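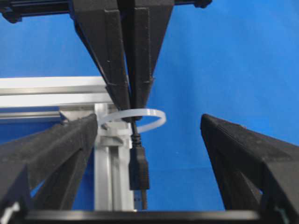
Ticket: Left arm drops off the bus when the right arm reaches across
Project: Fondport two-arm bench
Opened by: Pauline Tapley
Status: Solved, one question still open

Pauline Tapley wrote:

Hello all, and sorry in advance for the length of this. I have been at it for most of November and I would like to get everything down in one place before I forget what I tried.

The bench is the one in the back half of the shared workshop, two arms on an aluminum extrusion frame, both with the black printed fingers. Each arm has a camera at the wrist, and the USB cables run along the frame to the little computer underneath. The job I'm trying to get working is a simple one: one arm takes hold of a cable and presents it, the other arm comes in and takes the connector. I've been practicing with a plain USB-A lead because I have a drawer full of them.

The trouble is that the left arm stops answering partway through the move. The motors hold where they are, the camera picture from that side freezes, and the log fills up with this:

left_arm: read timeout (300 ms)
left_arm: read timeout (300 ms)
left_arm: no reply from joint 5, giving up

The right arm carries on as if all were well, which is a little alarming when the two of them are close together. I keep one hand near the stop button now.

What I've tried so far:
Raised the timeout from 300 to 600. It fails just the same, only later.
Swapped the two power supplies over. No change.
Reinstalled the Lelard control software from scratch, which took an evening and cost me my saved poses. No change.
Ran the left arm alone through the same move. It never fails.

That last one is what puzzles me most. Any ideas would be very welcome.

Henk Lambrechts wrote:

Thanks Pauline, I wish all our tickets were this thorough. I'm sorry about the saved poses – there may be a copy in the Lelard backup folder on the workshop machine, so have a look there before you teach them all again.

Please put the timeout back to 300. A longer one only hides the fault, and I would rather you found out sooner with two arms that close.

Could you tell me whether both cameras and both arm controllers go through the same hub? And does it fail at the same spot in the move each time, or does it wander?

Pauline Tapley wrote:

Same hub, yes, a seven-port one with its own supply. And I hadn't thought to check the spot! I ran it again this evening with the step counter on the screen, and it goes at step 810 or within a whisker of it, every time. That's when the right arm is nearly at full stretch across the middle.

The backup folder had my poses from last month, by the way. You have saved me a weekend.

Lotte Mertens wrote:

Jumping in because I had something very like this on my own bench at home. If it always goes at the same step, I'd stop looking at the software and look at what is being pulled. With the power off, move the right arm by hand to that pose and follow every wire back with your finger. Mine turned out to be a cable tie done up so snugly that the lead had no slack left at full reach. I leave my ties as big open loops now, so the cable can slide through. They look untidy but I haven't lost a connection from it.

Pauline Tapley wrote:

Lotte, you are a marvel. I did just as you said, and the right arm's camera cable goes under the same clip as the left arm's lead to the hub. At full stretch the one tugs on the other, and the left plug tips in its socket. You can feel it move. Running the left arm alone never pulled on anything, so of course it was fine.

I've cut that clip off, moved the left lead to the other side of the post, and given both of them a good hand's width of slack. Then I ran the full move from dinner until nearly ten at night without a single timeout. I made a pot of tea to celebrate and forgot to drink it.

Willy Wuyts wrote:

Glad it's sorted. One thing to add for the build notes: the hub ought to be screwed to the frame as well. Ours was held on with tape when I last saw it, and a loose hub will let a plug work its way out again in time. There are Tedia brackets in the second drawer that fit the slots.

Pauline Tapley wrote:

Bracket fitted this morning, thank you Willy. It needed the shorter screws, which are in the jar by the drill press and not with the brackets.

My one remaining question is about the software. When the left arm goes quiet, can the right arm be told to stop too? I looked through the settings and found nothing that obviously did it.

Henk Lambrechts wrote:

Not in the version you have. Lieven Hendriks wrote a small script for the Groen bench that watches both arms and halts the pair if either one misses a reply. I've asked him whether it will run on yours. I'll mark the cable fault as solved and leave the ticket open until he answers, and please keep that hand near the stop button in the meantime.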